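Student team trains two-armed rig to handle storage bins

A student robotics club at Mallana has moved on to bin handling for its spring project. The group, entered in the Hinds student automation contest as team Uvus, has six members and began work in March. The task is to grip an open bin by its rim and shift it without tipping.

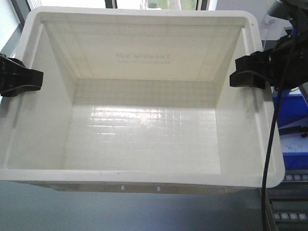
An empty white bin with black clamps at the upper corners.

The team's control software, Flovau, records each attempt made under manual control. It now holds 1,847 attempts, of which 199 are kept back for testing. A policy trained on the remainder is run in sets of 10.

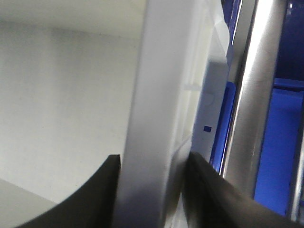 Grip and alignment

Most failures so far come from the angle of the fingers. If one meets the rim higher than the other, the bin twists as the load comes on. Szabolcs Barta, who leads the control work, said the views from the wrist cameras were now weighted more heavily in training.

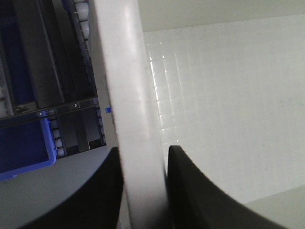
The change has slowed the approach slightly, and the team intends to recover the time in the lift. Contest rules allow one restart per run. Entries are judged on placement error and total time.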